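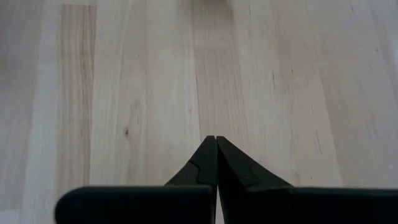
작업대 로봇 소프트웨어 살림 요령

양팔 작업대를 오래 굴리다 보면 기계보다 설정 파일 쪽에서 시간을 더 잃게 됩니다. 이 페이지에는 제어, 인식, 경로 계획, 기록 도구를 쓰면서 모아 둔 요령을 적어 둡니다. 순서는 중요하지 않으니 필요한 항목만 골라 읽으세요. 계획기는 Grasa, 기록 도구는 Itden 기준입니다. 다른 도구를 쓰는 분은 항목 이름만 바꿔 보시면 됩니다.

시작 전 그리퍼 영점
전원을 넣고 나면 그리퍼를 끝까지 닫은 다음 영점을 다시 읽습니다. 전날 값을 그대로 불러오면 손끝 간격이 조금씩 밀려 있을 때가 있습니다. 닫힘 값은 왼팔과 오른팔을 따로 저장하세요. 한 파일에 묶어 두면 한쪽 손가락을 교체한 날 양쪽이 모두 틀어집니다. 영점 파일 이름에는 손가락 부품 번호를 넣어 둡니다.

손목 카메라 노출 고정
자동 노출은 끕니다. 저희 작업대에서는 3300마이크로초로 고정해서 쓰고, 조명을 바꾼 날에만 다시 잡습니다. 화이트밸런스도 같이 고정합니다. 밝은 원목 상판은 나뭇결과 옹이가 특징점으로 잘 잡히는 편이라, 물체 검출기가 상판 무늬를 물체로 내놓으면 먼저 빈 상판을 300프레임 찍어서 배경 통계를 새로 만드세요. 검출 문턱값을 올리는 것은 그다음입니다. 문턱값부터 건드리면 작은 물체가 같이 사라집니다.

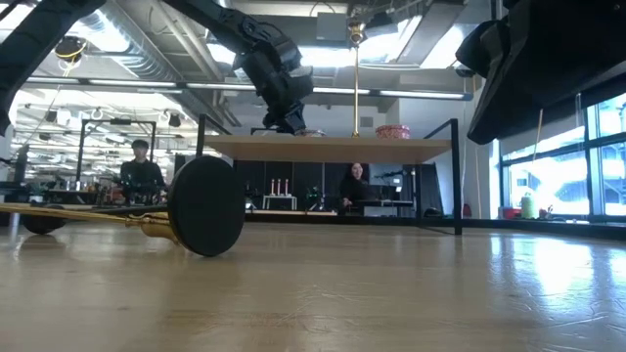
깊이 값이 비는 문제는 대개 카메라 고장이 아닙니다. 반사가 있는 면에서는 깊이 영상에 구멍이 나고, 계획기는 그 구멍을 빈 공간으로 읽습니다. 창이 큰 방이라면 낮 시간에 고정 카메라 영상을 한 번 열어 보세요. 이 작업대처럼 창빛이 상판에 하얗게 비치면 그 구역에 마스크를 씌우고, 상판 높이는 측정값 대신 모델의 평면으로 채웁니다. 선반 위 작은 접시로 팔을 내리는 동작도 마찬가지여서, 선반은 반드시 충돌 물체로 따로 등록해 둡니다. 상판 하나만 등록한 장면 파일로는 다리와 선반 판이 계획에서 빠집니다. 마스크 파일은 오전용과 오후용을 나눠 두면 편합니다.

선반 등록할 때
판과 다리는 각각의 상자로 넣습니다. 하나의 큰 상자로 감싸면 선반 아래 공간을 못 쓰게 됩니다. 여유 거리는 다리보다 판 쪽을 넉넉하게 잡으세요. 선반을 옮겼다면 장면 파일의 좌표를 손으로 고치지 말고 모서리 점을 다시 찍습니다.

접근 속도
이동 구간과 접근 구간의 속도를 한 변수로 쓰지 마세요. 접근 구간은 목표 위 100밀리미터에서 시작하게 해 두면 대부분의 물체에 맞습니다. 높이가 있는 물체는 목표 높이를 바닥면이 아닌 윗면 기준으로 적습니다. Jayanthi Namboodiri 씨가 보내 준 방법도 쓸 만합니다. 접근 구간의 로그에만 별도 태그를 붙여 두는 것인데, 나중에 실패한 동작을 찾을 때 검색이 훨씬 빠릅니다.

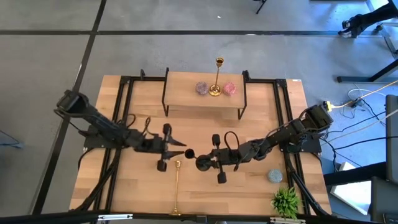 양팔 계획에서는 두 팔을 각자 계획한 다음 합치는 방식이 가장 자주 말썽을 부립니다. 각 경로는 멀쩡해도 시간축에 올려 놓으면 같은 자리를 지나갑니다. Grasa에서는 공유 구역을 지정하고, 한쪽 팔이 들어가 있는 동안 다른 팔은 구역 바깥에서 기다리게 설정할 수 있습니다. 좌우 그리퍼가 작업대 가운데에서 이렇게 거의 맞닿는 자세라면 공유 구역을 손끝만으로 잡아서는 모자랍니다. 오른쪽 손목 위로 솟은 케이블 고리까지 충돌 모델에 넣으세요. 선반 가운데 놓인 황동 촛대처럼 키가 큰 물건도 실제 높이대로 넣어야 위로 넘어가는 경로가 제대로 나옵니다. 대기 시간은 최대 500밀리초로 묶고, 넘으면 두 팔 모두 멈추게 합니다.

비슷한 물체 이름 붙이기
모양이 비슷한 둥근 용기가 여럿이면 색만으로 이름을 붙이지 않는 편이 낫습니다. 조명이 바뀌면 분홍과 보라가 서로 바뀌어 나옵니다. 처음 검출한 위치를 이름에 함께 묶고, 물체를 옮길 때마다 위치를 갱신하세요. 같은 종류의 촛대가 선반과 상판에 하나씩 있는 배치도 이 방법으로 구분됩니다.

기록 남기기
Itden의 기본 설정은 영상과 관절 값을 서로 다른 시계로 저장합니다. 설치하자마자 시계 원본을 하나로 맞추세요. 장면 파일, 영점 파일, 마스크 파일의 사본도 매 기록 폴더에 같이 넣습니다. 용량은 얼마 되지 않습니다. 폴더 이름에 메모를 길게 쓰는 습관은 버리고 텍스트 파일 하나를 따로 두세요.

설정을 바꾼 날
한 번에 하나만 바꿉니다. 바꾼 뒤에는 저속으로 빈손 동작을 끝까지 돌려 보고, 그때의 로그를 기준 로그로 저장합니다. 비상 정지 버튼은 프로그램을 띄우기 전에 눌러 보고 시작하세요.

8월에 Marar 드라이버를 올린 뒤로 관절 이름 순서가 달라졌다는 제보가 있었습니다. 예전 장면 파일을 쓰는 분은 불러오기 전에 이름 목록을 먼저 비교해 보시기 바랍니다. Varkier 변환 스크립트에 관한 요령은 다음 페이지에 정리해 두었습니다.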